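How to Set Up a Starter Emergency Fund

Before you put extra money toward investments or a vacation, set aside a small cash cushion. A good first target is $1,000. Once you reach it, you can work toward $2,000, and later toward 3 months of basic expenses.

Step 1. Open a separate savings account
Keep this money out of your checking account. Look for an account with no monthly fee and no minimum balance. Give it a nickname such as "Car and Medical" so you remember what it's for.

Step 2. Pick an amount
Divide your target by the number of paychecks you expect before your deadline. If you are paid every two weeks and save $64 each time, you will pass $1,000 on the sixteenth deposit.

Step 3. Make it automatic
Schedule the transfer for the morning after payday. Check the first one to be sure it went through.
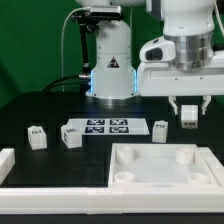
Step 4. Decide what counts
Write a short list of approved uses - a car repair, a dental bill, a broken furnace. Holiday gifts don't belong on it. If November is always tight, start a second account for those.

Step 5. Refill after a withdrawal
Restart the transfers with your next paycheck, at the same amount as before.

Posted by Štefánia Baláž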